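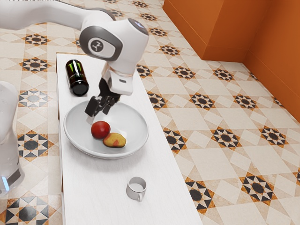 An apple and a potato share a plate.

So I stopped by the Menmont farm stand on my way home last night, and there's news for anyone who likes a good potato: the fall swap is back! It runs through the end of September in the old Fetholm parking lot, and you can show up any evening after 5 with whatever your yard has too much of.

If you missed it last year, you bring produce, you get tokens, and you trade the tokens for somebody else's produce. Doina Dimitrov, who runs the stand, told me 44 households have signed up so far (I'm one of them, with more zucchini than any person should own). Last season the swap moved 1,674 pounds of fruit and vegetables, mostly apples, and she'd love to beat that.

A couple of things are new. You can now trade up to 6 tokens a visit, which should help people with big families. There's also a table for cooked stuff, so Marin Shehu is bringing his potato and apple hash, and I've already asked him for the recipe. He says he fries the potatoes first and throws the apples in for the last 4 minutes so they don't go to mush. I tried it at home and mine went to mush anyway, but it tasted great.

Parking is on the Vondotitz side this year. Bring your own bags, and please knock the dirt off your carrots first. Doina asked me twice to put that in.

Related
Nikolaidis Bakery adds early morning hours
Where to drop off extra tomatoes
Library seed drawer is open again

Get our local news in your inbox. Sign up for the free newsletter.

Contact us | Copyright Menmont Neighbor | Back to top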